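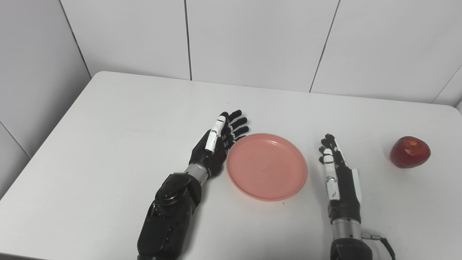

Plate (tableware)

A plate is a broad, shallow vessel on which food is served or set out. It differs from a bowl in the height of its wall and from a tray in having no handles. The flat central part is called the well, and the raised border around it is the rim or lip.

Materials

Most household plates are ceramic. Plastic plates, such as the salmon-pink one shown, are lighter and less likely to shatter when dropped, and are common in nurseries, canteens and picnic sets. They can be dyed throughout, so that scratches show less than on a printed surface. Earthenware is normally glazed after a first firing above 1000 °C.

Use with whole fruit

A side plate holds a single apple with room for the core and peel. Round fruit tends to roll on a flat well, and a raised rim limits this. In a paper on canteen ware, Ieuan Pritchard recommended a rim at least 13 mm high for this purpose - a figure later adopted for the Skoltley pattern, sold in sets of three.

Care

Plastic plates are washed in warm water with a soft cloth. Abrasive pads dull the surface. Stacks of more than 30 are best divided between shelves.

See also

Bowl
Saucer
Table setting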